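Robotics lab opens its doors in Penddale

PENDDALE – Farnotska opened its Penddale workshop to the public on Sunday, and 61 people came through between 1 p.m. and closing time at 5. Most of them spent part of the visit at the simulator, where the company works on household tasks before trying them on hardware.

Engineer Wafula Sang ran the demonstration. The software puts a two-armed robot inside a computer-made house, with paneled doors, tiled floors and a kitchen in the next room. Sang said doors are one of the harder jobs, and that his team has run the current task about 900 times since August. 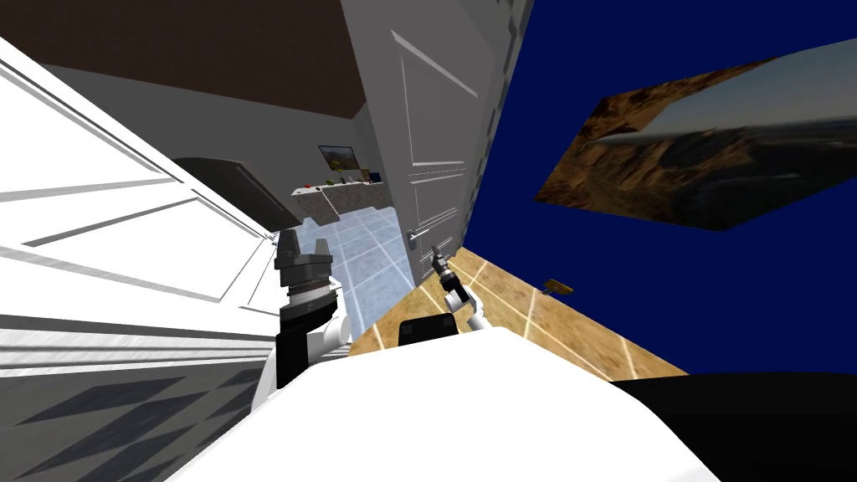 Visitors could take a turn steering the arms with a pair of hand controllers. Sang's advice was to go slowly and watch the elbows. A few younger guests went back to the end of the line for a second try.

The company also showed parts of Prevolex, its training program, and took questions on cost and safety. Sang said the robot is not for sale and there is no date for a home trial.

Farnotska plans another open day in the spring. Admission is free, with space for 100 people, and sign-up will be at the front desk of the Rugemalira Building.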